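Wollel Folding Cell: your questions

Home Products Wollel FAQ

Last updated Saturday, March 24, 2018

Questions that keep landing in the Clandico inbox, put in one place. If yours isn't covered, email the support desk and put "Wollel" in the subject line, otherwise it goes to the general queue and sits there.

What is the Wollel?

Two-arm folding cell for small laundries, hire firms, uniform stores. Table, walls, arms, controller, software. Comes as a kit or built, your choice.

Who makes it?

We do. Clandico designs the table and the software, the arms come from Ikov to our spec. One warranty covers both, you deal with us only.

What can it fold?

Flat cotton and polycotton. Tea towels, napkins, pillowcases, T-shirts, tabards, plain aprons. Light fleece is OK if it isn't too thick at the seams.

What can't it fold?

Fitted sheets. Anything with a hood. Silk and other slippery linings. Duvet covers are too big for the table. Shirts with buttons down the front, not yet, we're hoping for July but don't plan a purchase round it.

Does it iron?

No.

How long does one item take?

A T-shirt is 40 seconds with standard settings. Napkins quicker. Slower than a trained person and we won't pretend otherwise, the point is you can leave it going while you do the pressing.

Does each item have to be laid out flat first?

Not perfectly. Arms work from the corners and will do a fair bit of smoothing on there own. A cloth that's balled up tight will usually be put back and tried again, after three tries it stops and beeps.

Can I mix colours in one load?

Yes. Mix sizes too, within the same type of item. Don't mix types, so no napkins in with tabards.

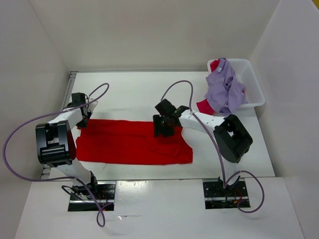 Clandico Product Notes, issue 35, page 4

Where does the basket go?

Back right corner of the table is our usual spot. Use a slotted plastic one, the solid kind traps lint. Let things hang over the rim if they want to, a heap is fine. Back left also works but you must tell the software, under Layout.

Why the white walls?

The software finds the edge of the cloth by contrast. Plain pale background makes that easier. They also stop things sliding off the back. Leave them up and please don't put stickers on them.

So what about white linen?

Fair question, gets asked every week. Fit the grey table mat (part 517, sold separately) and switch to Pale Items in the menu. Without the mat, white on white is hit and miss.

Cables hang in loops off the arms, can I tie them back?

Leave the loops. The arm needs the slack to reach across and a tight cable tie will pull the plug out at the gripper. If one keeps catching on your sleeve, turn the cell so the front faces away from the walkway.

How much room does it need?

A sturdy bench, plus 81 cm clear at the front for you to stand and for the arms to swing. Don't push it up against a doorway.

Is it safe near people?

Arms are light and slow and they stop if they meet resistance. Keep hands out of the table area while it's running all the same. Red stop button on the supplied lead, mount it where you can reach it. Not for use around children.

Kit or built, which should I get?

Built if you want it working the same day. Kit if you're handy and have a free weekend. Nivaldo Sales at Rangel Linen Hire put his together over two evenings and wrote in to say the wall brackets were the fiddly bit. He's right, the instructions for page 9 have been redrawn.

Do I need to train it?

Not for items on the list. For your own items you show it the fold by moving the arms by hand, several times over. Allow a mornng.

Does it need the internet?

For updates only. Folding works offline.

What do I clean it with?

Damp cloth, nothing with bleach. Gripper pads wipe down weekly, swap when shiny. Hoover the lint out from round the two arm bases once a month, with the power off at the wall.

Can I hire one before buying?

Yes, by the month, UK mainland. Hire fees come off the price if you keep it. Ask for the hire form.

Returns?

Built cells, 14 days. Kits only if the arm boxes are still sealed.

See also: Spare parts Item list Download the manual Contact support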